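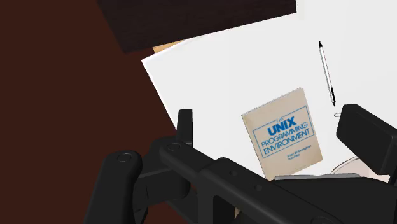
Cirncombe Storage Building, Bay 6
Pallet rack inspection checklist, January

Rack make: Somodeck, bolted beam type
Posted load per level: 2,000 lb
Bays on site register: 572

1. Load sign present and readable
Pass. Sign matches the current beam layout.

2. Uprights straight, no dents or twists
Monitor. Shallow dent on the front left upright, below the first beam. Within the maker's limit. Marked with green tape — measure again at next inspection.

3. Beam connectors fully seated, safety clips fitted
Fail. One clip missing at level 2, rear right. Level unloaded until the clip is replaced. Use Somodeck clips only; the Kirui clips in the parts bin do not lock in these slots.

4. Beams level under load
Pass. No visible sag.

5. Base plates anchored
Pass. Nuts tight. Light rust on the aisle side.

6. Floor condition
Pass. Hairline crack near the rear plate, no change from last entry.

7. Pallets and loads
Comment. Heaviest pallet weighed 2,279 lb on the floor scale. Moved to ground storage. Prasance deliveries need a weight ticket before put-away.

8. Aisle and sprinkler clearance
Pass. Stretch wrap removed from the aisle.

Result: restricted use. Levels 1 and 3 may stay loaded. Level 2 reopens after the clip is fitted and item 3 is signed again.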